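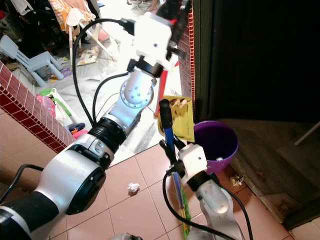
A long-handled dustpan above a pink tile floor.

How to Clean Dull Floor Tile and Grout

Mopping alone will not lift the gray film that builds up on tile. Most of that film is old cleaner that was never rinsed off. You can remove it in an afternoon with things you probably have at home.

What you need
Baking soda, 200 grams
White vinegar, 500 ml (ceramic tile only)
2 buckets
A stiff nylon brush
A flat mop and old towels

Step 1. Sweep twice, the second time at right angles to the first. Get into the corners and along the door sill. Grit left behind turns to mud in the grout lines.

Step 2. Mix the baking soda with enough water to make a thick paste. Spread it along the grout with your fingers or an old spoon.

Step 3. Wait 25 minutes. Scrub along the line, then wipe up the paste with a damp towel.

Step 4. Add the vinegar to a bucket of warm water and mop the tile. Skip this step on marble, limestone or any other natural stone, as acid will etch it. Use plain water there.

Step 5. Rinse with clean water from the second bucket. Change the water when it looks cloudy.

Step 6. Dry the floor with towels. Let the grout dry overnight before you judge the color. If you plan to seal it, follow the drying time on the sealer label.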